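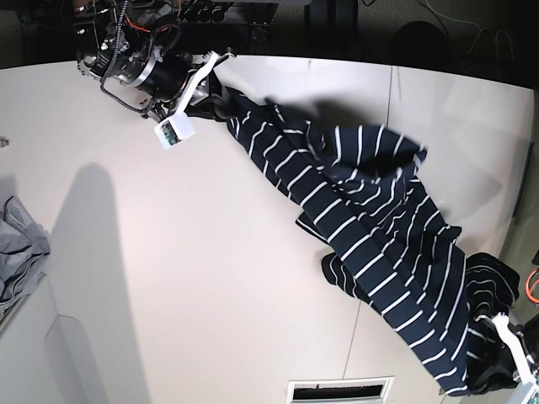
One of the welding instructors told us in our first month that a hose check valve and a flashback arrestor get mixed up by nearly everyone, and that we would be doing the shop a favor if we wrote up something plain about hoses and leaks before we wrote anything clever. So that is where our project began, and we are grateful for the push, even if it meant throwing out our first outline.

Our report looks at leak checking on oxy-fuel hoses and fittings in a teaching shop. We wanted to know where small leaks turn up, how long a proper check takes, and whether new students can be trusted to do it on their own after a short lesson. We had the use of the training shop at Jalura for the whole spring term, and the people there were very patient with us – more patient than we would have been, with four students crawling under the benches with spray bottles.

How we did it

Each check followed the same steps. The torch valves were closed, the cylinders were opened slowly, and the regulators were set to the normal working pressure for that station. Then we closed the cylinder valves and watched the gauges. If a needle dropped we went looking with leak detection fluid, starting at the regulator outlet and working along to the torch. We used the Triltitov fluid the shop already kept on the shelf, and never dish soap, which can contain grease or oils that have no business near oxygen.

By the end of term we had logged 2395 fittings checked. That number counts repeat visits to the same fitting, so please don't picture a shop of that size! Of those checks, 1363 were on the fuel gas side and the rest were on oxygen. Every result went into a paper log first and was typed up later in the afternoon, and we would do it that way again, as gloves and keyboards don't get along.

What we found

The leaks we found were mostly small, and mostly at the connection between the hose and the torch handle. This makes sense when you think about how a torch gets used in a class. It is picked up, put down, twisted, handed over and hung on a hook many times a day, while the regulator end just sits there. We had expected the older hoses to be the worst, and we were a little surprised that hose age mattered less than how the hose was stored. Hoses hung in wide loops did well. The ones wrapped tightly around the cylinder cart had cracking near the ferrules, and nine of those were taken out of service and replaced with new Kakakhel hose.

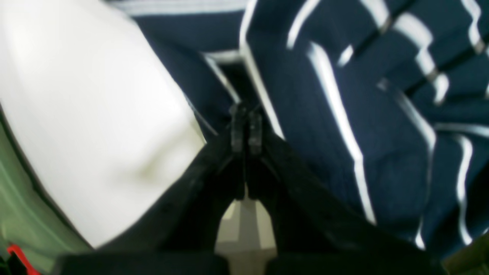

Can a leaking fitting just be tightened until the bubbles stop?

Snug it up once with the right size wrench, with the gas off and the line bled down, and then test again. If it still leaks, take it apart and look at the seat, and replace the part if it is scratched or dirty. Leaning harder on the wrench only damages the brass, and thread tape should never be used on these connections.

We got that one from so many classmates that we ended up putting it on the wall card. The card hangs by the gas bench and follows the layout of the Bratumura safety sheets that the shop was already using, with large type and very few words. We spent far too long arguing about the color.

Teaching the check

For the last part of the project we gave a lesson of 50 minutes to a beginner group and then watched them check a station by themselves. They were good at spraying the fluid and good at spotting bubbles. Where they struggled was waiting. A slow leak takes time to show on a gauge, and most of them wanted to move on well before it could. Next time we would bring a kitchen timer and make it part of the steps.

What we would change

We did not record the temperature in the shop, and we should have. The gauges can drift a bit when the big door is open on a cold morning, and a few of our early readings from February may be down to that – we have marked them in the log and left them in. We also wish we had noted which wrench was used, as the adjustable one rounded off some nuts before it was retired to the toolbox.

The log sheets and the wall card are in the binder at the gas bench, and next year's group is very welcome to them.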